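The case for fewer and better examples

Public discussion of learning machines dwells on the size of the collection. A laboratory announces 700 recorded demonstrations, and the figure is taken as a measure of quality. In my view it measures patience.

At Kelemen we compared 2 sets of examples of one simple task, moving a small block over marked paper. The larger held 196, nearly all begun from the same corner. The smaller held 40, with starting places chosen in advance and written down.

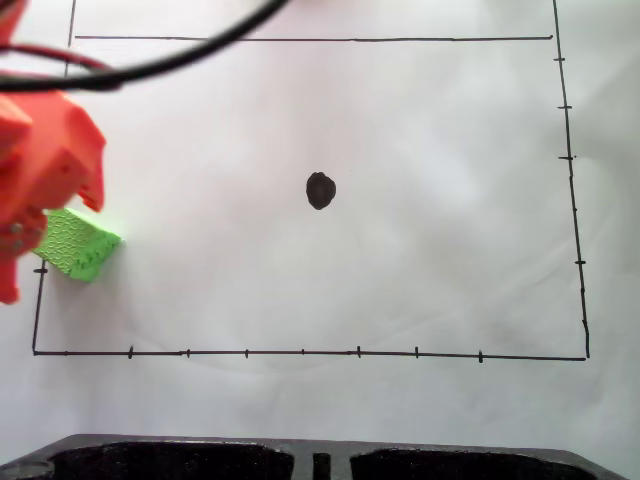

The smaller set served us better. Its gaps were known, and the operators could be asked to fill them. Funding bodies should therefore require a plan of starting positions before any recording begins, and should ask that failed attempts be kept and labelled. Stanutar already does so, at modest cost.

Norbert Vida
December 4, 2020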